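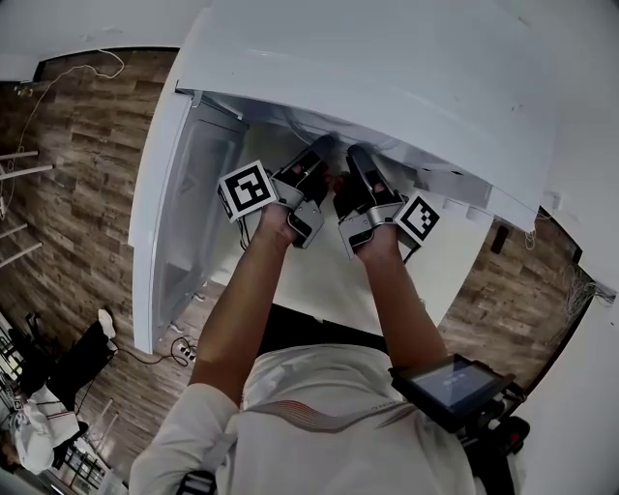 Flomdale runs serviced flats, 189 of them, and every one has a fridge that somebody has to deal with between one guest and the next. We started out with seven flats, one van and a shared belief that cleaning was the simple bit. These days part of the job is teaching machines to do it, and much of that teaching happens at the fridge door, with a gripper on each hand and both arms up at the top of the compartment. It is slower than using your fingers. It also gives you a new respect for your fingers.

How we got into this

The automation side of the firm is called Imik, after a name somebody wrote on a box and never changed. It began with the laundry at our Bremer building, where the folding machine came in and the folding shift went out. We told the people on that shift that their jobs were safe, and then had to work out what their jobs were. Some moved to inspections, some to the booking desk, and a good number to Imik, where they now spend their mornings showing a machine how a drawer opens.

They are rather good at it. It helps to have opened 567 drawers that stick.

What the work looks like now

A shift at Imik is split in two. Before lunch you do the task over and over with the grippers on: fridge shelves, cupboard doors, the bin lid that everyone hates. After lunch you go through the morning's recordings and mark the ones where you dropped something. People are harder on themselves than any supervisor we've employed, and we have employed a few.

The pay is the inspection rate, which is higher than the old cleaning rate. The shoulders complain, so overhead work is limited to twenty minutes at a stretch. That rule came from the staff, who put it to us in writing and did not say please.

What hasn't changed

Guests still leave half an onion in the door. Beds are still made by people, as are decisions about whether a stain is old or new. The Oksanen building still has the lift it had when we took it on, and no amount of automation has been able to persuade it past the third floor in August.

We can't promise that nothing else will change. We said once that reception would always be staffed until midnight, and it now closes at ten. What we do say is that anyone whose task is handed to a machine hears about it before the machine arrives, and gets first pick of whatever work comes with it.

Working with us

We take on new people for cleaning, inspections and Imik throughout the year. No technical background is needed for any of them. If you have ever cleaned a fridge properly, including the rubber seal, mention it in your application. We'll ask about the seal.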